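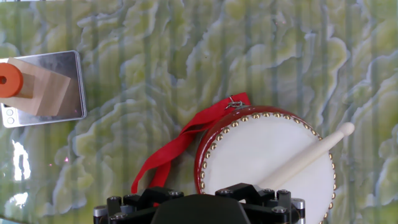
Stesard | Manipulation Data Team

Home News Projects Data Press Contact

Search this site Go

May
By the Stesard press desk

Stesard opens first part of Skuvirari drum recordings to outside labs

PADER – Stesard is releasing the first batch of recordings from Skuvirari, its project to teach robot arms by example. 842 recordings in total, made at our Pader workshop this spring. Free for research and teaching. Download page goes up with this release.

The first batch is all small household and play objects. The one people keep asking about is the hand drum, so the drum gets its own section. Red body, white head, brass tacks round the rim, a long red ribbon, one pale wooden stick. 159 of the recordings are drum work. Pick up the stick. Set it down across the head. Move the stick off the drum and back again.

Why a drum? It's awkward. The stick is round and smooth, and it sits on a tight skin with a slight give. The red rim is glossy and throws light back at the cameras. The ribbon goes wherever it wants. We wanted objects that make a learning system work for it a bit, and the plain blocks were getting too easy.

How the recordings are made. An operator drives the arm through the task, start to finish, and everything is saved together: the joint positions, the gripper opening, the wrist camera and a fixed camera looking across the bench. One attempt, one file. Failed attempts are kept and marked as failed. Operators work in short turns and swap out, and the objects get shifted between attempts so the arm never gets the same layout too many times in a row. 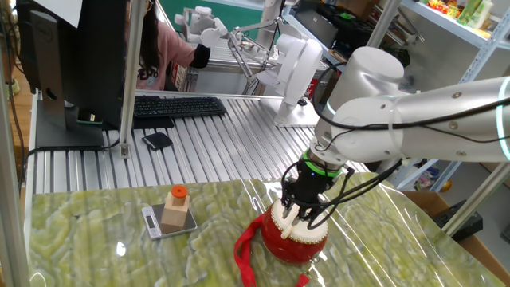

Arm and gripper over the hand drum at the Pader workshop.

The tabletop stays as is. Green and cream marble pattern, shiny, plenty of glare. We tried a plain gray mat early on and the system trained on it did fine until the mat was taken away, then it did badly. So the mat is gone. Other things stay out on the table during drum work too, like the wooden block with the orange piece on it. Labs that want clean backgrounds will have to look elsewhere – or mask it themselves, tools for that are in the download.

The learning system on our side is called Khaemba. It trains on the recordings and then tries the same tasks without an operator. Early results on the stick pickup are decent, ribbon handling is poor. It grabs the ribbon along with the stick more often than we'd like. Full numbers will come with the technical report, not before. Please don't quote the ones on the old project page, they are from a diffrent gripper setup.

What's in the batch:

- 842 recordings, 159 of them with the drum
- both camera views, time-matched
- arm and gripper readings for every attempt
- a written task line for each recording, in plain English
- nine task types, with the success or fail mark

Labels were checked by a second person before release. Mistakes will still be in there. Send the recording number and a one line note, we fix them in the next update.

Next up is soft things. Cloth, string, more ribbon. 16 new objects are picked out and the operators have started practice runs. Second batch will follow when it's checked, no date yet.

Labs and schools that want to recieve the files on a drive can ask for one through the contact page. Say how much space you need and where to ship. Drives go out from Pader in the order requests come in.

Press visits to the workshop: mornings only, small groups, closed shoes please. Filming is OK from behind the bench line while the arm is moving. Ask first for close-ups.

Press questions to the Stesard press desk through the contact page. Stills from this release may be reprinted with credit to Stesard / Skuvirari.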